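# Tiervideos für den Zoo-Kanal aufbereiten

Stand: 2018-12-02, Nesrin Altıntaş

Die Anleitung gilt für kurze Clips von Jungtieren, die auf den Kanälen des Tierparks Matach veröffentlicht werden. Vorausgesetzt wird Rohmaterial in voller Auflösung und ein Zugang zur Verwaltung in Flikel.

## 1. Material sichten

Alle Clips eines Drehs in einen Ordner kopieren, Originale nicht umbenennen. Aussortiert werden Aufnahmen mit Blitz, mit Besuchern im Vordergrund und solche, in denen das Muttertier erkennbar auf die Kamera reagiert. Beim Otternachwuchs vom April blieben von 202 Clips zwei übrig - das ist ein normaler Wert.

## 2. Schnitt

1. Projekt mit 50 Bildern pro Sekunde anlegen. Andere Bildraten führen beim Export zu Rucklern.
2. Die auffälligste Bewegung an den Anfang setzen. Viele Nutzer sehen den Clip ohne Ton und scrollen schnell weiter.
3. Keine Zeitraffer bei Jungtieren. Zeitlupe ist zulässig, muss aber im Text genannt werden.
4. Originalton behalten, Stimmen von Pflegern nur nach Rücksprache.
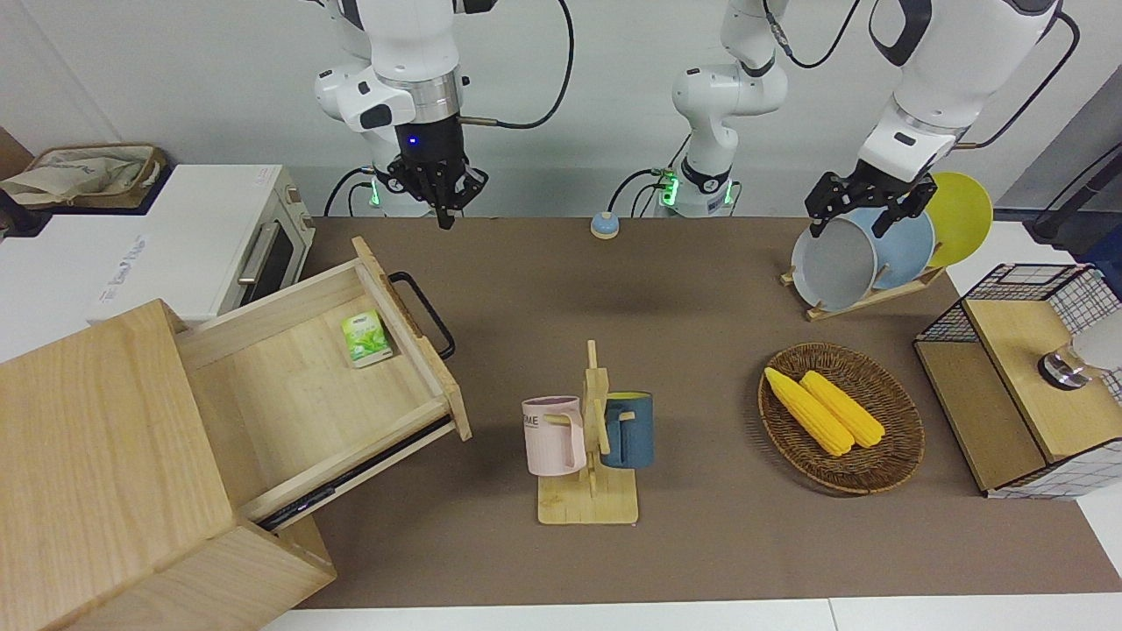
Musik wird erst nach dem Feinschnitt unterlegt. Der Pegel bleibt deutlich unter dem Originalton, damit Rufe und Laute der Tiere hörbar sind. Stücke ohne geklärte Lizenz werden von den Plattformen teilweise stummgeschaltet, auch nachträglich.

## 3. Begleittext

Pflichtangaben sind Art, Name des Tieres und Revier. Das Geschlecht nur angeben, wenn es tierärztlich bestätigt ist. Vermenschlichende Formulierungen ("will kuscheln", "ist beleidigt") streicht Janka Doležal in der Abnahme ohnehin. Die Beschreibung darf in Flikel höchstens 283 Zeichen lang sein, Schlagwörter eingeschlossen.

## 4. Freigabe und Upload

- Clip im Status "Prüfung" ablegen, Revierleitung eintragen.
- Nach der Freigabe Vorschaubild wählen: Augen des Tieres scharf, kein Text im Bild.
- Kommentare in den ersten Stunden mitlesen. Fragen zur Haltung an Čestmír Jurčo weiterleiten, nicht selbst beantworten.

Wird ein Clip von fremden Seiten ohne Quelle übernommen, Link und Bildschirmfoto im Ordner "Mersha" sichern.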